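Last updated: October 2025

Cups, napkins and 3646 tries

Ehab Farouk is late and says sorry twice before he sits down. He had wanted to finish a batch first. A batch at Gallent is whatever you can get through before your wrists start to complain, and today his gave out early.

Farouk runs collection for the Kasgate project, which is trying to teach a robot gripper to tidy up a table the way a person would. Stack this, move that, leave the other thing alone. The team is him, Aicha Berrada and whoever can be spared from the software side. Since February they have recorded 3646 examples. He knows the number because it's on the wall and Berrada changes it every evening.

"People ask how many we need and I say I don't know," he says. "We thought 2000. We got to 2000 and it could pick up a cup if the cup was where it liked it. Move it a hand's width - no."

So they kept going. Different spots, different stuff on the table. An example is one go at one task, start to finish, guided by a person, with the wrist camera running the whole time. Then reset, then again. The resetting is most of the job, Farouk says, and the part he'd least like to do for another year.

Paper cups are the current headache. They stick together. They're light, so if you come in crooked you push the whole stack over before you've got hold of anything.

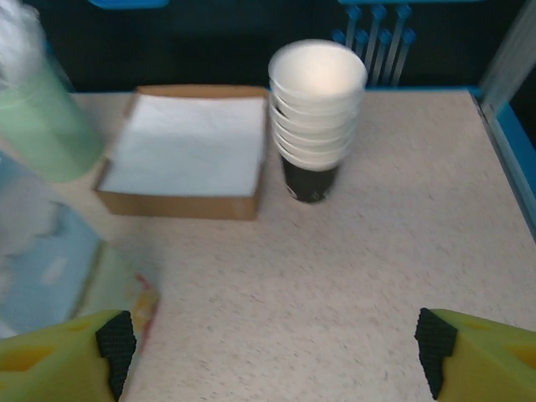 "You want clutter, but you want it to be fair clutter," Farouk says. "If the cups are always next to the napkins, it learns napkins. It goes looking for napkins. Then you take them away and it's lost, it just sort of hangs there."

Did that happen? It did. Three weeks of work in the spring, most of it with the same two things side by side. They kept the recordings but mixed them in thinly with newer ones. He's still a bit sore about it.

Berrada comes in halfway through this with a coffee and corrects him. It wasn't the napkins, she says, it was a bowl. They argue for a while. Neither gives in.

She does the checking. Every example gets watched, at double speed if she's behind, and marked keep, fix or drop. Bad ones aren't always the failures. "A miss where the person goes back and gets it, I love those," she says. "It has to see what recovering looks like. What I drop is when somebody's dithering. Back and forth, back and forth. It will copy teh dithering, believe me."

She can tell who was driving after a few seconds. Farouk comes in low and fast. She comes in from above. The new people are slow all the way down and then snap the fingers shut at the end.

Is it a problem, everyone having a style? Berrada says no, up to a point. Farouk says yes. They tried a written guide, 3 pages, and everybody's driving got stiff, so it went in a drawer.

Next up is Jukcombe, the second site, with other tables and other lights. Chraibi is supplying the arms. Farouk expects the first results there to be bad and has said so in writing. "Somebody will want to see it work on day one. It wont. Give us a few hundred from that room first."

He looks at the clock. The cups need putting back.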